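3.2 Terms of engagement between startups and program units

Most corporate venture units report their activity by deal count and capital placed. Program units of the second kind, which do not take equity at the outset, leave a thinner record. We therefore worked from agreements and calendars. Efraín Palomino collected signed pilot agreements from four corporate sponsors, along with the meeting logs that the sponsors kept for their own use. After duplicates and unsigned drafts were removed, 38 agreements remained, covering 847 logged meetings.

The sponsors differ in size and in how close the unit sits to the parent's product groups. Lirnance runs its unit from the strategy office and pays for pilots from a central budget. Odulier places the unit inside a single business line, and the head of that line signs every agreement. Pulten uses an outside operator to screen applicants and takes over only once a pilot has been approved. Inga changed its model during the study period, moving from central funding to a split in which the receiving product group pays half. We treat Inga before and after the change as separate cases.

Startups in the sample work in hand tracking, home sensing, battery software and building controls. Hand tracking is the largest group, and its pilots tend to be short, with a working demonstration due before any talk of a license.

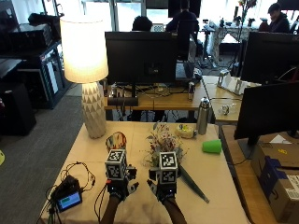 Figure 4. Sensor gloves with marker cubes, worn on both hands at a cloth-covered table.

We coded each agreement for three terms: who pays for the pilot, who owns results produced during it, and whether the sponsor holds a right of first refusal on later funding. Two readers coded every agreement separately and then settled differences by going back to the text. Most differences concerned ownership, where the wording often splits "improvements" from "new work" and leaves the line between them open.

Payment was the term most closely tied to how fast a pilot began. Where the unit paid from its own budget, the first working meeting came soon after signing. Where a product group had to approve the spending, the logs show repeated meetings on scope before any work was scheduled. Inga's later agreements follow this second pattern, although the startups and the staff were largely the same as before - a point we return to in Section 5.

First-refusal rights were less common than we expected from earlier interviews. Odulier asked for them in every agreement. Lirnance dropped them after its first group of startups, and the remaining sponsors used them only when the pilot included a cash payment above a set level. We did not have access to later funding rounds, so we cannot say whether any of these rights were used.

The meeting logs have limits. Sponsors recorded meetings for their own planning, and informal calls are mostly missing. Pulten's outside operator kept no log before April, which leaves the screening stage of its early pilots out of the data.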